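Kedier Plavow 黄色毛绒玩偶礼盒装，用了一个多月以后的看法

先说价钱，257块。这个数字我会反复提，嫌烦的可以直接跳到最后看结论。

买之前我在店铺页面上翻了很久。页面写着846条评价，我没有耐心全看，看了前面几页，又按“中差评”筛了一遍。好评的写法非常接近，“质感绝了”“拆盒的那一刻被治愈”“送闺蜜她哭了”，配图大多是盒子，盒盖、盒身、盒子放在床单上、盒子放在咖啡旁边。玩偶本身的照片反倒少，有也是隔着滤镜，黄得发橙，看不出毛的走向。一个毛绒玩具，大家都在拍纸盒，我那时候就该停下来想一想。

没停，下单了。理由也不高尚，十月里有个小朋友过生日，我不想再送积木，积木他家已经多到走路会踩。后来生日那天我还是送了别的，这只就留在了我自己手里，所以才有这篇东西。送出去的礼物是不好意思写评测的。

盒子

Plavow的包装是天地盖，深藏青色的盖子，白色的盒身。盖子上有字，印得很淡，和底色贴得很近，要侧着光才好认。页面上管这个叫“低调的暗纹工艺”。我对“低调”这个词一直有戒心，很多时候它的意思是这一版油墨省了一道。当然也可能真的是设计，我拿不出证据，只能说我第一眼以为盖子是纯色的，过了好一会儿才发现上面有字。如果你是冲着品牌去买的，想让收礼的人一眼看见牌子，这个盖子帮不了你。

盒身就更值得讲讲。白的，壁很薄。我拿手捏过长边中间的位置，稍微用点力就往里陷，松手能弹回来，但多捏几次之后那一段就不太直了。盖子相对硬一些，扣上去以后整个盒子还算像样，一旦把盖子拿开，盒身自己待着就有点可怜。我有一个装过皮鞋的旧盒子，搬过两次家，现在还在装电线，壁比它厚得多。那个鞋盒是白送的。

盒身上还有一个小小的印记，在正面靠下的角上，很不起眼。我提它是因为页面上专门放了一张特写，配的文字是“每一处细节都有签名”。好吧。签名我看见了。

里面呢，没有内托。我收到的时候玩偶外面裹了一层薄纸，直接放在盒子里，周围空着，寄过来的路上它大概一直在里面翻跟头。对毛绒玩具来说翻跟头无所谓，它又不怕摔，可既然是礼盒，总该让人打开盖子的时候看见它端端正正地坐着。我打开的时候它脸朝下。礼物脸朝下这件事，送长辈恐怕不大合适。

我给客服留言问有没有内托款，对方回了一个鞠躬的表情和一句“亲，为了环保我们精简了包装哦”。环保我支持。精简掉的那部分钱有没有从257里减下来，我追问了，没有回。

毛

颜色是黄的，这一点和页面一致，不过比页面上沉一些，没有那么亮。我个人更喜欢沉一点的黄，耐脏，看着也不闹眼睛，所以这条算加分，尽管严格说来是图文不符。

毛的手感，头两天确实好。软，密，底下那块圆滚滚的部分尤其好摸，我开会的时候（家里开的，摄像头照不到桌面以下）会不自觉地把它捏在手里转。绒毛的方向比较乱，往哪边抹都不会太顺，也都不会太逆，这种做法我在别的玩具上也见过，好处是不容易留指印，坏处是显得毛糙。

大概一周以后，经常捏的地方开始倒伏。倒伏的意思是毛贴下去了，不再站着，摸起来从“绒”变成“呢”。用指甲反着刮几下能恢复一点，第二天又贴回去。店铺页面说面料是“高回弹细绒，常揉常新”，后四个字我不认可。揉是常揉的，新没有新起来。

掉毛的问题比我担心的轻。我拿一块深色的眼镜布在它身上来回擦，头一次擦下来一些细碎的黄毛，第二次就少了，到第三次基本看不到。如果家里有还在什么都往嘴里塞的孩子，建议拿到手先拍打一遍，再用湿布过一遍，别直接给。这话对任何毛绒玩具都适用，单拎出来怪它一家不公平。

针脚

针脚是我最挑剔的部分，我小时候家里有人踩缝纫机，缝线歪不歪一眼能看出来。

先找收口。填充玩具总要留一个口子塞棉花，最后手工缝上，这一段缝得好不好基本决定这个东西能活几年。Plavow的收口藏在毛里，要扒开才找得到，针距不太均匀，有一针明显比旁边的长。我用手指往两边扯，线没有松，也没有露白。及格。长的那一针我拿不准会不会是以后开线的地方，眼下没有。

然后是上面伸出来的小尖。这个造型我和家里人争了很久，我妈看了说是耳朵，我侄子说是翅膀，页面上的叫法更省事，就叫“小尖尖”。你看，卖家自己也没打算把话说死。我翻遍了商品说明，从头到尾没有一句讲这到底是个什么动物，只有“来自软软星的朋友”这类话。有人觉得这样留白可爱，我觉得是省了一道设计。花257块钱，我希望别人问“这是什么”的时候我答得上来。

小尖的根部缝得比收口结实。我侄子拎着它的尖甩过好几圈，我看着心里发紧，没掉。孩子拿毛绒玩具向来是这么拿的，拎耳朵、拎尾巴、拎任何能拎的地方，厂家要是在这里偷工，一天就会露馅。这里没偷，我认。

填充

填充棉塞得不算满。捏下去先是软的，再往里有个地方稍微硬一点，像是棉花结了团。我揉了半天，把那团揉散了些，过几天它又在另一个位置结起来。便宜的填充棉容易这样，Kedier在页面上说用的是“优选填充”，优选是怎么个选法，没写。

我手头有一只Xue的旧玩偶可以拿来比。Xue那只的价钱不到它的一半，颜色丑得多，灰不灰绿不绿的，可里面的棉用了好几年也没有结块，拿来垫腰都行。Xue没有礼盒，装在一个透明袋子里寄来，袋子上有个订书钉，差点扎到我。两家放在一起看就很清楚，一家把钱花在肚子里，一家把钱花在盖子上。盖子还是深藏青的，挺好看，我不否认。

坐姿也顺便说一句。底下那部分虽然圆，配重却没有做，往桌上一放，能不能坐住全看运气和桌面。我试过书桌、窗台、沙发扶手。书桌上可以，窗台上它会慢慢往后仰，沙发扶手上一坐就滚。要当摆件的，后面得靠个东西。我现在让它靠着一摞没看完的书，倒也般配。

洗

洗标写的是手洗，不可烘干。我照做了，冷水，一点点洗衣液，压，别拧。水出来有一点发黄，我换了盆清水再压，第二遍就清了。掉这一点色我能接受，前提是你别跟白衬衫一块儿泡。

麻烦在晾。填充物不吸水还好，它这个吸，外面摸着干了，里面还是潮的。我把它夹在阳台上，过了一晚上，早上七点去捏，能捏出凉意来。又晾了一整天才敢收。收的时候毛是一撮一撮的，我用旧牙刷刷开，刷到手酸，恢复了七八成。洗过之后那几处倒伏的地方倒是立起来不少，算是意外收获，但也就管了几天。

洗完它瘪了一点。我拿给侄子看，他说没有，还是一样胖。小孩子对玩具比我宽容。

味道

刚拆开有味道，不刺鼻，像新窗帘。放在通风的地方晾了两天淡下去了。盒子的味道散得更慢，盖子内侧凑近还能闻见。中差评里有几位说味道很重，头疼，我没有那么严重的反应，也许批次不同，也许鼻子不同。敏感的人买回来先别急着抱着睡。

“限量”

再来说一件让我不舒服的事。页面上写这一款限量1000只，售完不补。我付款的时候，库存提示是“仅剩少量”。到今天，一个多月了，库存提示仍然是“仅剩少量”。我隔几天就去看一眼，已经成了习惯，就跟看阳台上那盆薄荷死没死一样。

还有，限量的东西通常会给个编号，哪怕印在一张小卡片上也好。我把盒子里里外外翻过，薄纸也抖开看了，没有编号，没有卡片。问客服，客服说编号在“我们的系统里”。那我这一只是第几只呢？客服说不方便透露。一个我看不见的编号，对我来说跟没有一样。

我不想把话说得太重，小厂做东西不容易，也许真的只做了那么多，卖得慢而已。但如果卖得慢，就请不要用“手慢无”三个字来催我。

在Flesville的那家实体店我也去看过，想对照一下线上线下是不是同一批货。店不大，Plavow摆在收银台旁边，盖子开着，斜靠在盒身后面，玩偶坐在盒子里，下面垫了东西，看着比我到手的那只精神多了。我问垫的是什么，店员Eusebio Lozano很痛快，说是店里自己团的纸，不垫站不住。价钱和线上一样。毛的手感也一样，我捏了样品，样品倒伏得比我家的还厉害，毕竟谁路过都要捏一把。

所以有实体店的城市，建议先去捏样品。样品就是你家那只几个月以后的样子，比任何详情页都诚恳。

退换

店铺支持14天退换，前提是“包装完好，不影响二次销售”。问题就出在包装上。盒壁那么薄，快递路上稍微一压就有折痕，你收到的时候它可能就已经不“完好”了。我那只的盒身有一个角是软的，盖子没事。我当天拍了照片存着，以防万一。要买的话建议也拍，从外箱开始拍，别嫌麻烦。

我没有退。想过，拖了几天，毛已经被我捏倒了，再退不好意思。这大概也在厂家的计算里。（玩笑。也许不全是玩笑。）

戴丽华比我早买一个月，她退成了，据她讲过程不算难，就是运费自己出，客服挽留了三轮，最后一轮提出补她一个盒盖。她要盒盖干什么呢，她至今想不通。

适合谁

我想了想，有几种人买了大概不会后悔。一种是本来就要送礼，又懒得自己包装的，藏青盖子拿出手不丢人，远看比近看好，送的时候动作快一点就行。一种是喜欢手里捏个东西的，它的大小合适，底下那块圆的捏起来确实舒服，这一点我从头到尾没有改过口。还有一种就是单纯喜欢黄色，那什么评测都拦不住。

不适合的：想给孩子当睡觉抱着的主力玩偶，它不够大，也不够耐洗；想收藏，没有编号；想当摆件，坐不稳；想拿盒子回来装东西，壁太薄，装点发圈和回形针可以，再重一些就要从底下托着了。

有人会说，一个玩具而已，至于这么较真。我同意玩具是小事，257块对我来说还不够小。同样的钱够我买两只Xue再加一顿火锅，两只Xue都不好看，但火锅是好吃的。

再补一点用了一个月以后的状态。收口那根长针还在，没松。小尖还是尖的，洗过以后略微有点歪，往哪边歪看我怎么摆。棉花在里面走动，眼下结在偏下的位置。倒伏的地方固定成了两块，正好是我拇指和食指放的地方，我怀疑再过半年这两块会磨亮。颜色没有变，阳台晒过也没有变，这条给Kedier加回去。盒子我留着，盖子压在架子上，盒身空着，里面什么也没放，几次想扔，又觉得扔了等于承认那部分钱白花。

打分的话，手感头一周给八分，一个月后给六分。针脚七分。填充四分。盖子七分，盒身三分。“限量”两个字零分。总分我不算，算出来也说明不了什么，有人就是只看盖子。

一句话结论：半价可以买，全价去店里捏过样品再说。 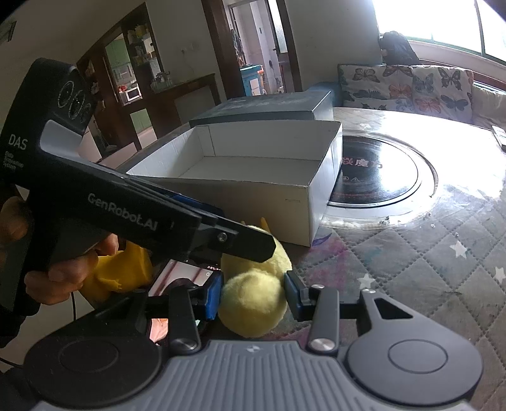
任晓青：我看法跟你差得挺多的，忍不住写两句。盒壁薄我同意，可你拿它跟鞋盒比，有点欺负人，鞋盒里装的是鞋呀。我那只买来就放在床头，没怎么捏，毛到现在还是站着的，你说的倒伏我这里一点没有，会不会是你捏得太狠了？填充结块我倒是遇到了，在侧面，我拿一根毛衣针从缝里挑了挑，好多了，你可以试试，针要钝头的。

作者回复：捏得狠是真的，我认。但页面写的就是“常揉常新”，它要是写“请放床头勿碰”，我这一段就不写了。毛衣针的办法记下了，不过我那个收口有一针特别长，我怕一挑就全开。

任晓青：那你先在长针那里补两针再挑，黄线不好配色，配浅一点的比配深一点的看不出来。

Tuva Tveit：想问问洗的问题。我家孩子在上面洒了酸奶，局部擦可以吗，还是一定要整只下水？

作者回复：局部擦我试过一次，洒的是茶。湿布压着吸，别来回搓，搓了毛会打结。酸奶可能会留味道，要是擦完第二天还闻得到，就老老实实整只洗，挑个连着出太阳的日子。晾的时候中途把它翻个面，顺便捏一捏里面，哪里凉就把哪里朝外。

Tuva Tveit：谢谢，已经下水了，水确实发黄。我吓了一跳，回来翻你这篇才放心。盒子也沾到酸奶了，白的那半擦不干净，已经扔了，盖子还在。

Chidubem Aliyu：关于限量，我去年买过他们家上一款，也说售完不补，今年换了个盖子颜色又上了。玩偶我对照着看过，除了颜色看不出区别。所以“这一款不补”从字面上讲没有骗人。

作者回复：这个信息很有用，我原文里说得还是太客气了。上一款你现在还留着吗，收口怎么样？

Chidubem Aliyu：还在，给狗了。收口没开，尖先没的。

作者回复：给狗的话尖没了不怪厂家。

Chidubem Aliyu：狗很小的。

戴丽华：我补充一下退货，文里讲得差不多，有一点要更正，挽留是两轮，第三轮是我自己去问进度。盒盖我后来想通了，应该是他们仓库里盖子多。另外运费券可以抵一部分，要在申请页面最下面自己点开，不点不给，我当时没看见，后来的人记得点。

作者回复：已经看到，正文先不改了，大家以这条为准。有人问我到底还捏不捏，捏的，打这行字之前刚放下。

任晓青：那你凭什么填充只给四分！我给六分，扣掉的是棉花会跑，但软是真的软，我试过一只塞得特别满的，硬得像枕头芯子，捏两下手指头就累了。塞得不满未必是省料，也许人家就想要这个手感呢。

作者回复：有可能。要是页面上写一句“故意塞得松”，我就改成五分。

任晓青：小气。

Tuva Tveit：晾干了，来汇报一下。酸奶味没有了，毛用你说的旧牙刷刷的，孩子刷了一半跑掉，剩下一半是我刷的，两边看着不太一样。瘪我没看出来。小尖歪了，跟你那只一样，孩子说是它在听别人说话，所以在我们家这个问题算是定下来了，是耳朵。

作者回复：我侄子坚持是翅膀。回头我把你这条念给他听。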